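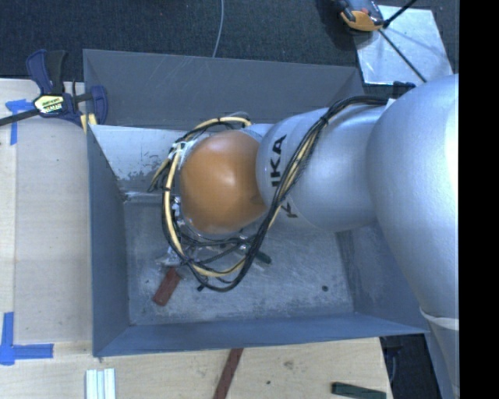 2023-07-22

Sourdough crackers, batch 14, for the Pevbridge order. Flour is the Huttunen rye again, the coarse one, after the fine one gave us crackers with the snap of a damp envelope.

Mixed 1281 g of dough by the scale. The recipe sheet says 1280, so one gram of glory for me. Rested it overnight in the cold. It came out stiff and sulky and tore twice on the first pass through the sheeter. Let it sit on the bench while I washed up, tried again, went through fine. Whoever wrote "roll straight from fridge" on the sheet, I've crossed it out. In pen.

Salt: switched to the Prundier flakes. They look wonderful and fall off if you breathe near them. Half of what I put on is now at the bottom of the oven. Misting the sheets first helped a little. Next time press them in with the small roller before docking.

Oven: dial set to 100 for the drying stage, probe says 99, which is the closest those two have ever come to agreeing. Corner crackers still brown before the middle ones have made up their minds. Turned the trays halfway and the pattern simply turned with them.

Taste: good, a bit sour, caraway too loud. Clirnus label still claims "a whisper of caraway." Either cut the caraway or change the label. I vote caraway, the labels are already printed through August.

To do:
new gasket for the oven door
find the other docking wheel (check the drawer with the string)
weigh the salt BEFORE and after
stop eating the broken ones until they've been weighed too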